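How to Run a Toy Theater Afternoon at a Branch Library

Toy theater is the small stuff: a cardboard stage, flat figures on sticks, a story that lasts as long as a kettle takes to boil. It fits libraries well. It is also the subject of a lot of cheerful advice that I don't believe, mostly written by people who have run one session for six well-behaved nieces. I've run it at the Rutherford branch and twice at Mason, and my notes differ.

What you are signing up for

Most guides say children will build a theater, make the characters, write a play and perform it in an hour. They won't. In an hour a group of seven-year-olds will decorate the outside of a box very thoroughly. If you want a performance at the end, book two hours and do some of the cutting yourself beforehand. If you only have one hour, drop the performance and call it a making session on the flyer. Parents are fine with that. They are less fine with being promised a show.

Step 1: Set a limit and stick to it

I cap it at 9 theaters, with children working in pairs or threes. The library will ask you to take more. At Mason we were told to expect "a handful" and the flyer had gone out to 400 families. Take names at the desk and keep a waiting list. Online sign-up gets you a longer list and more empty chairs, in my experience, so I don't put much faith in the number it shows.

Step 2: Get the boxes

Any carton will do if it is deeper than your hand is long and stands up by itself. Craft suppliers sell pre-cut theater kits, and I can't see what you get for the money apart from a printed curtain. Ask a shop, or buy plain cartons flat. Flat ones store well under a table until you want them.

Avoid anything with a waxy coating. Paint beads up on it and glue sticks give up.

Step 3: Make the stage

Stand the box so that the opening faces the ceiling. Cut a window in the front, leaving a border three fingers wide on every side. The border matters more than the window. Every guide I've read shows a huge opening with a thin rim, and every thin rim I've seen has folded by the second scene.

Leave the top open, as the figures come in from above. The back flap can stay up to hold the scenery, and the side flaps can be taped back or cut off. I cut them off.

An adult does the cutting. Those little plastic "safe" cardboard saws are sold as child-friendly, and they are, in the sense that they don't cut much of anything.
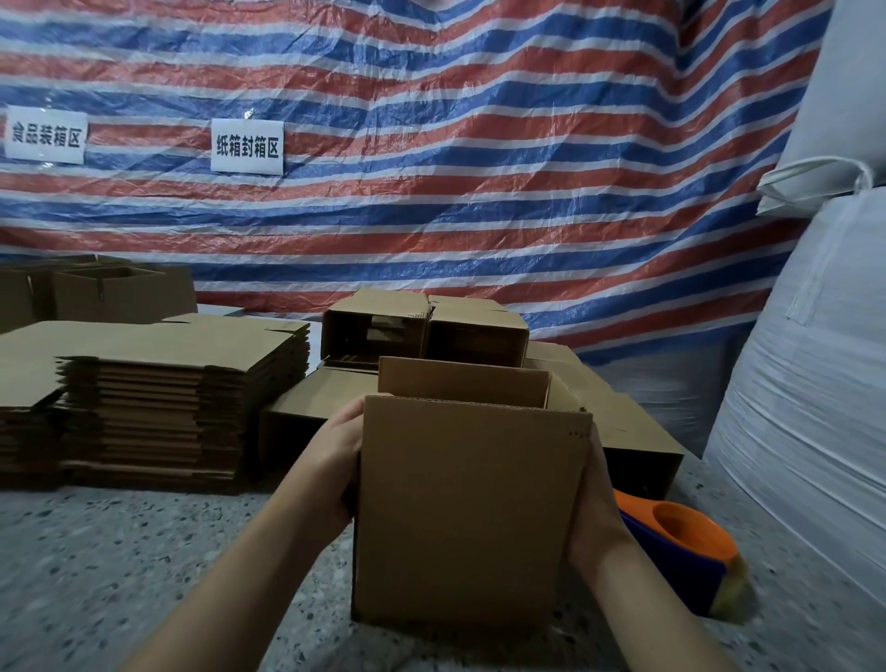 Step 4: Figures and sticks

Draw on card, cut out loosely, tape to a stick. Cut out loosely means leave a margin. A child who tries to follow every finger of a witch's hand will be there until closing.

For sticks I use bamboo skewers with the points snipped off. Paper straws look nicer and bend. Since the figures enter from above, the stick goes on the back and points up past the head, which children find odd for a minute and then don't think about again. One bag of 200 skewers will last you several sessions.

Two figures per child is enough. Somebody will want an army. Draw the army on one piece of card.

Step 5: Scenery

One sheet of plain paper, colored in, clipped to the back flap. Clothespins are better than tape here because you can change the scene. Tell them to use big shapes and dark colors. Fine pencil work disappears from the second row.

I would skip lights. Manaia Ruddock brought a string of battery lights to Rutherford in September and they did look pretty, but half the afternoon went into untangling them and the other half into arguments over whose turn it was. She disagrees with me and still uses them at Evurville, so make up your own mind.

Step 6: The story

Don't ask for an original play. Give them three well-known tales to choose from and let them change the ending. The claim that a blank page "unlocks creativity" sounds good, but mine mostly unlocked fights with swords. A story everybody already knows gives them something to push against.

Keep it to three scenes: someone wants a thing, something gets in the way, it works out or it doesn't.

Step 7: The showing

Put the theaters on tables along one wall and move the audience from one to the next. It takes less shuffling than carrying each theater to the front. Keabetswe Masilela, who works the children's desk, rings a hand bell when it's time to move on, and I have copied her ever since.

Adults should sit on the floor if they can. The stage opening is low, and from a standing position you look straight down on the performers' hands.

Problems that come up

The box slides around. Put a heavy book in the bottom, behind the scenery. You are in a library.

The front wall bows. Your window is too big. Tape a skewer flat along the inside of the top border.

Nobody can hear. Expect this. Have a grown-up read the story aloud and let the children do the moving.

The glue won't dry. Norico glue sticks have been all right for me. Runny white glue is hopeless on a two-hour clock, whatever the bottle says.

Someone doesn't want to perform. Let them be the one who changes the scenery.

What to send home

The theater, the figures in an envelope, and one spare sheet for a new backdrop. Write the child's name on the bottom of the box at the start, before any paint goes on.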